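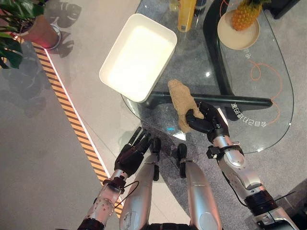

Mostholm House Social Club
Snack Table Subgroup, minutes, July 2024

Present: Olga Montes (chair), Ikechukwu Bashir, Piroska Szűcs, Seung-woo Maeng (minutes). Wajid Shaikh sent regrets and a bag of napkins.

1. Last minutes
Approved after Piroska had the word "sulking" removed from item 3. It now reads "quiet."

2. The glass table
Olga reminded the group that the glass table shows everything. Ikechukwu asked whether a tablecloth had been considered. It had, in November, for most of an hour, and the group did not wish to go back there. The table stays bare. Crumbs from anything breaded are to be dealt with the same evening.

3. The tray
The white tray stays. Chicken goes in the tray and not straight on the glass, a point the chair made twice while looking at no one in particular. Piroska would like a second tray. The Iltevia catalog has one, and Seung-woo will find out the price.

4. Wiping down
Agreed that the tray gets wiped around as well as inside. Bottles and cans are to be pushed to the far end first and put back afterward by whoever pushed them. The tan cloth was discussed at length. Olga finds it too rough for glass and would like something softer bought before the next social.
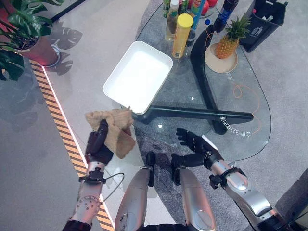
Ikechukwu replied that the cloth was fine, that he had used worse on his own car, and that he would vote against spending money on a rag. Put to a vote: 2 for a new cloth, 2 against. Held over.

5. Any other business
Wajid's napkins were accepted. There are 500 of them. Piroska to find a shelf.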